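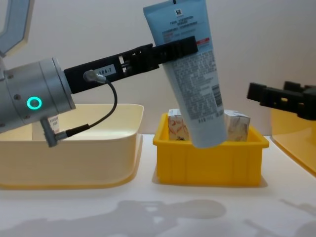

Slide 4: The tube problem

Leave this one up while you talk. Let them look at the tube.

Remind the room what the job was. Customer orders come in, Cirklow tells the arm which item goes in which bin, the arm picks it and places it. Small boxes had been fine for weeks. Then in June we added tubes to the stock list, and I said in a meeting, out loud, that a tube was just a box with softer corners. Pause for the laugh. If no laugh, carry on.

Point out where the fingers are holding it, up by the crimp. We like that grip. The crimp end is flat and stiff and the tube hangs more or less straight. The trouble started with picks lower down the body.

Slide 5: What went wrong

The short version: a full tube gripped round the middle, with the force we had set for cardboard, will open itself. The cap went first. The contents followed, over two orders and one of the good gripper fingers.

The longer version, if there's time:
– The Cusi grip check asks one question, which is whether the fingers stopped before they closed fully. They had. It logged a good pick.
– The arm then moved to the bin and let go, as asked. The tube stayed stuck to the fingers.
– Cirklow marked the order complete and sent the arm off for the next item, still wearing the last one.

Say the number slowly: it ran for 20 minutes like that. The dashboard was green throughout. I have a screenshot and it is a lovely green.

Slide 6: The part that was a safety matter

Change of tone here. Don't rush it.

Someone saw the mess, paused the station and reached in with a paper towel. Pausing on our setup stopped the arm that was picking. It did not stop the other one, which was waiting for a handover and had its own timeout. When the timeout ran out it went home, past a person's forearm. No contact, no injury. We wrote it up as if there had been, and I would ask anyone here with two arms on one table to go and find out what their pause button is wired to. I had assumed. So had the manual, which I wrote.

Slide 7: What we changed

– One pause, both arms, no exceptions. Clearing a spill now means a full stop and the key out.
– Grip force is set per item. Tubes get their own class, held near the sealed end or not at all.
– After every release the arm backs off and checks that its fingers are empty.
– Three failed releases and the station stops and asks for help.

We then ran 800 tube picks at the Brukus site. Up to 50 needed a second try, nearly all of them tubes lying with the crimp against the bin wall. No burst caps. I'd call that dull, and I was very happy with it.

Slide 8: Questions

Likely ones: why not suction (the tubes sag and the seal goes), what it cost (less than the meeting about it), and whether Udent are still speaking to us. They are, though they now send their samples with the caps taped down.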